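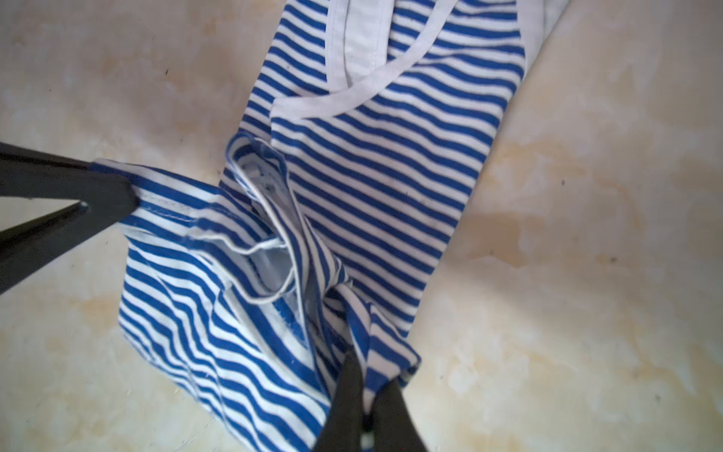 When Faustine Coste started in the folding room at Chauvin, a commercial laundry on the edge of Wolldale, she was told she would have sore wrists by the end of the first month. It took three weeks. That was 11 years ago.

Today she works next to a pair of robot arms, and her job has a new name. She is a "line partner." She does not like the name very much. "I still call myself a folder," she says. "But I fold maybe one piece in ten now. The others I watch."

The arms came in July, and the system that runs them is called Cunanell. Towels and sheets were easy for it from the first week. Small clothes are another matter. A striped tank top with thin straps can be picked up in many wrong ways, and when it is twisted the machine must look for an edge, take it, and pull a little before it can decide what is the front.

Coste can do the same thing in two seconds, with her eyes on something else. When the arms hesitate too long, a light goes on at her station and she takes the piece by hand. In the beginning the light was on almost all the time, and some of the folders made bets on it.

There are 22 people in the room, the same number as before. Fabrice Gilbert, the floor manager, promised this at the start, but he did not put it in writing, and the staff remember that. He says the hours which were saved went to sorting and repairs, where he could never find enough hands.

Not everybody is happy with the change. Sorting is a colder job, close to the loading doors, and it is more difficult to talk there. Two of the older folders asked to come back to the tables, and one of them did.

Coste's wrists are better. Her eyes get tired instead, and she has asked Gilbert for a longer break in the afternoon. He is still thinking about it.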